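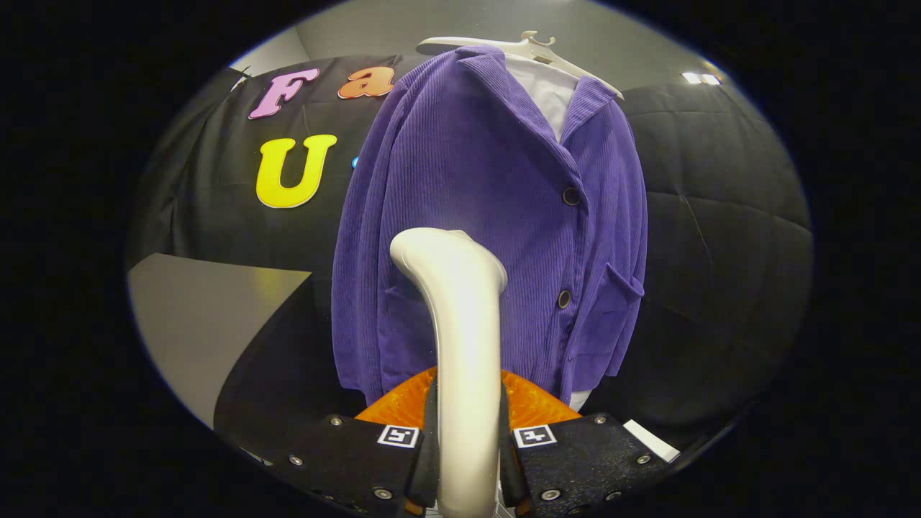

Corduroy jacket with flap pocket, layered over a white collared shirt on a single hanger.

Ahonen opens garment reuse room at Gosamau with paired hanging system

Garment reuse firm Ahonen will open a sorting and display room at its Gosamau site in October. The room will handle second-hand outerwear, shirts and knitwear, and will supply the Flusora range of ready-matched sets.

A Flusora set consists of two garments sold on one hanger under one stock number. The first sets pair a tailored jacket with a plain shirt. The shirt is hung first and buttoned at the neck or left open according to the cut of the lapel. The jacket is then placed over it and the shirt collar is brought out flat.

Ahonen has used single-garment hanging at its Flatusow warehouse until now. In a trial at that site, 884 garments were hung as sets and held on the rails for 30 days. The trial was used to fix the spacing of the rails, the depth of the hanger shoulder and the order in which the layers are put on. Garments that slipped or marked at the shoulder were withdrawn and rehung singly.

Corduroy was included in the trial as a separate group. The raised ribs, or wales, flatten under pressure and can hold a crease line for some time after the garment has been stored folded. Corduroy jackets received at Gosamau will therefore be hung on arrival and will not pass through the folding benches. Steam is applied from the lining side only, and the pile is brushed downwards once the cloth has cooled. Pocket flaps are laid flat before steaming and checked again afterwards.

The Gosamau room has 18 hanging bays. Each bay takes full-length coats on the upper rail or jackets and shirts on both rails. Tables for checking seams, linings and fastenings stand next to the bays, so that a garment can be lifted down, inspected and returned to the same position. A dark cloth backdrop is used at the display end of the room, where sets are shown before they go on sale.

Each garment is graded on four points: cloth, seams, fastenings and lining. Missing buttons are replaced from stock of the same diameter – if no match is found, the full row is changed. Shirts used in Flusora sets must be free of marks at the collar and front placket, as these areas remain in view under the jacket. Small marks elsewhere are noted on the ticket.

Sets can be split on request at the counter. The stock number is then closed and each piece is given its own ticket and price. Alterations to sleeve length and hem will be accepted for jackets only during the first season. Roughly a third of the rail space will be kept for single garments that have no suitable partner.

The room will be open to trade buyers every Monday, with collection from the side entrance. Public opening hours will be posted at the Gosamau site. Flatusow will continue to receive bulk deliveries, and garments already stored there will be moved in stages.

Trade enquiries should be sent to the Ahonen sales desk at Gosamau, marked "Flusora sets".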